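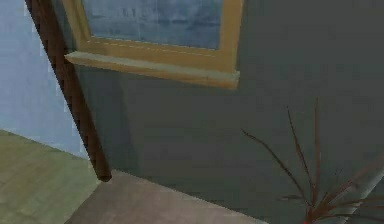

Laver ses chaussures de rando sans les ruiner

J'ai longtemps passé mes chaussures en machine (oui, je sais !) et j'en ai tué deux paires comme ça. Maintenant je fais tout à la main, et franchement c'est vite réglé.

On enlève d'abord les lacets et les semelles, qui trempent à part dans une bassine avec 50 ml de savon noir. La boue, je la laisse sécher puis je la brosse à sec, jamais avant. Pour les crampons, une vieille brosse à dents et un cure-dent pour les petits cailloux têtus.

Ensuite, éponge humide, eau tiède, et on rince bien les coutures. Mon ami Deividas Laur ne jure que par le vinaigre blanc, moi je trouve que l'odeur reste des jours !

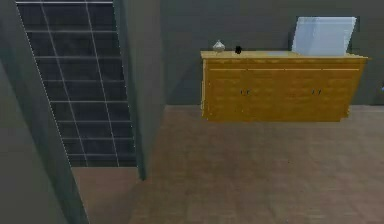
Pour le séchage, du papier journal bien tassé dedans, changé matin et soir. Surtout pas de radiateur : la colle de mes Tisau a lâché comme ça un mois de janvier, la semelle bâillait jusqu'au talon. Comptez deux jours à l'air libre, languette grande ouverte.

Sur du cuir, je finis avec une noisette de graisse au chiffon, en insistant sur les plis. Sur du tissu, c'est le spray imperméabilisant, dehors, à bout de bras, et on attend le lendemain pour remettre les lacets.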